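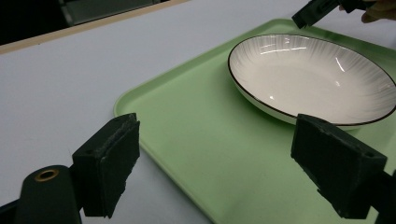

What is a serving tray for? A serving tray carries several dishes in one trip and gives them a flat, rimmed place to sit once they arrive, so that a meal can be moved, set down and cleared as a single thing.

Serving tray
By the Tableware Desk, updated in January

A serving tray is a shallow, flat-bottomed carrier with a raised edge, used to bring food and drink from the place where they are prepared to the place where they are eaten. It is one of the simplest objects in the kitchen and one of the most rewarding to look at closely. Trays are made of wood, metal, plastic, lacquer, woven cane, glass and pressed paper, and nearly every cooking tradition in the world has found a use for at least one of them.

Shape and parts

The flat area is called the bed or the floor. The edge around it is the rim, sometimes called the gallery when it is tall and pierced. A low rim, like that of the light green plastic tray with a white bowl on it, makes it easy to slide a dish on or off from any side. A tall rim is better for glasses and bottles, and for stairs.

Rectangular trays usually have rounded corners. A sharp inside corner traps crumbs and is tiresome to wipe, while a rounded one can be cleaned with a single pass of a cloth. Round trays are favored in cafes, where the server turns often and balances the load on one hand. Oval trays fall in between, and large ones are common at banquets.

Handles come in three main kinds: cut into the rim, raised above it, or absent. Trays with no handles are held by the rim itself and stack beautifully — a full cupboard's worth can sit in the space of one deep bowl.

Plastic trays

Plastic brought the tray into everyday life on a grand scale. It is light, cheap to mold, quiet when set down and available in any color a maker cares to mix. Melamine, polypropylene and ABS are all used. Melamine is hard and glossy and feels closest to ceramic, but it should be kept out of the microwave. Polypropylene is softer and more flexible, and it will survive a good many drops.

Pale greens, creams and yellows have been popular for decades, and it is easy to see why. They flatter white dishes! A white bowl can nearly vanish on a white table, but put mint green under it and the outline comes forward, especially if the bowl has a thin dark line painted around its rim.

Bowls on trays

The classic partner of the tray is the wide, shallow bowl, which serves for soup, salad, cut fruit or noodles with a little broth. Its low shape keeps it steady while it is being carried. Many have fluting, fine ridges that fan out from the center to the edge, a decoration that potters have long enjoyed because glaze and light both play along it so well.

A bowl that will be carried full is best placed near the middle of the bed. Heavy dishes go on first and come off last. Filling to well below the rim leaves room for the small waves that build up with each step, and a damp cloth or a paper liner stops the foot of the bowl from sliding.

Sizes

There is no single standard. The Ralau pattern, made in Clovisthorpe and much loved by collectors of canteen ware, came in 3 sizes, the smallest meant for a single cup and saucer. The catalog of the Guerra tableware collection lists 61 trays, from plain workshop pieces to painted party trays, and item 3909 is a child's tray with a rim so low that it is often mistaken for a placemat.

Care

Most plastic trays can be washed by hand in warm water with ordinary dish soap. Scouring pads dull the surface and should be avoided. Tea and turmeric stains often lift with a paste of baking soda left on for a few minutes. Wooden and lacquered trays should be wiped and dried at once, never soaked. Trays are best stored on edge or in a stack of the same size, as a large tray left on top of a small one may bow over time.

Related articles
Butler's tray
Cafeteria ware
Fluted bowls
Placemat
Rurkonum enamelware
Soup plate

Filed under: Kitchen and Table > Serving Pieces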